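Moving my SSH logins off passwords

January 19, 2023

I run a small rented server that does four jobs: mail for my family, a Git host, this blog, and a backup target for two laptops. Until November it accepted SSH logins by password. The password was long and I had not reused it anywhere, and I had let that stand in for a proper setup for years.

What changed my mind was the log. I had never read the auth log from start to finish, so one evening I copied a single day of it to my laptop and sorted it. There were 696 failed login attempts. Most were for root, which I had already disabled. The rest were for admin, test, ubuntu, oracle, postgres and a long tail of first names. Two of the names belonged to real accounts on the machine. One was mine.

None of this is unusual. Any address that answers on port 22 gets the same treatment, and a long random password will hold up against guessing at that rate. The weak point is that a password gets typed, and I had typed mine on a borrowed machine at a client site the summer before. I had meant to change it that night and did not.

Keys first

I generated a new Ed25519 key on each laptop instead of copying one key around. If a laptop goes missing I can remove one line from authorized_keys and leave the other alone. The comment field matters more than I used to think. By default it holds the user and host name, and after a few reinstalls every key I owned had the same comment. I now put the device and the year in it.

Each key has a passphrase. The agent holds the unlocked key for the session, so I type the passphrase once after booting. Nazar Demchenko, who has an account on the Git host, asked whether he could skip the passphrase since his disk is encrypted. Disk encryption protects the key while the laptop is off. It does nothing about a process running under his user that reads the .ssh directory while he is logged in. He added one.

Permissions gave me the only real trouble at this stage. The .ssh directory has to be mode 700, and sshd will ignore authorized_keys without telling the client why if the home directory is writable by the group. Mine was, left over from a shared folder I set up long ago. The client simply fell back to asking for a password, and it took me a while to look at the server side, where the log says "bad ownership or modes" in plain words.

Then the server

The changes to sshd_config were these:

PasswordAuthentication no
KbdInteractiveAuthentication no
PermitRootLogin no
AllowUsers, followed by the accounts that need a shell
MaxAuthTries 3
LoginGraceTime 20

The second line is the one people miss. With PAM enabled, turning off PasswordAuthentication alone can leave keyboard-interactive logins working, and to the person at the terminal those look exactly like a password prompt. On older OpenSSH releases the option is called ChallengeResponseAuthentication. Check which version you have before copying anyone's config, including mine.

Also look in sshd_config.d. My provider's install image had placed a file there that set PasswordAuthentication to yes, and since sshd uses the first value it finds, and the include line sits at the top of the main file, the provider's file won. I would not have noticed without running sshd -T, which prints the settings in effect after everything has been read. Run it with sudo and pipe it through grep.

Before restarting the service I ran sshd -t to check the syntax, kept one session open, and tested from a second terminal. The open session survives a restart of the daemon, so it is a way back in if the new config locks you out. I also confirmed that the provider's web console worked. It did, after I reset a console password I had not used since I first rented the machine.

To test that passwords were off, I forced the client to try one:

ssh -o PubkeyAuthentication=no -o PreferredAuthentications=password myhost

The correct answer is "Permission denied (publickey)". If you get a prompt, something is still on. 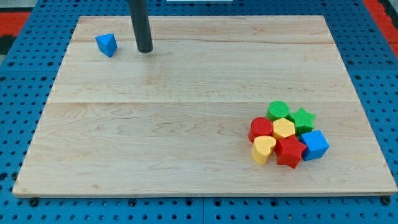 Pale wood board on blue pegboard.

Things I left alone

I did not move SSH to another port. It would make the log shorter, and Kai Haberkorn has argued for it on those grounds in two separate emails. I have firewall rules and a backup script that assume 22 and I would rather keep them as they are. A scanner that checks every port will find the service wherever it is.

I did not install anything that bans addresses after repeated failures either. I had one running on an earlier server and it locked me out from a hotel whose guests all shared one address. With passwords off, the failed attempts cost me a few lines of log and very little else.

Hardware keys are still on the list. OpenSSH has supported the ed25519-sk type since 8.2 and the server is new enough. One of the laptops is not, at least not with the client that came with it, and I would need a second token as a spare before I relied on the first.

Backup account

The backup user needed separate handling, as it logs in from a script with no one there to type a passphrase. Its key has none. In authorized_keys that line now starts with "restrict" and a forced command, so the key can run the backup receiver and nothing else: no shell, no port forwarding, no agent forwarding. I tested it by trying to open a shell with that key, and got the receiver waiting for input.

The receiver can still overwrite old backups, which I have not solved. Append-only mode looks like the right answer, but pruning then has to happen on the server under a different account, and I have not written that part yet.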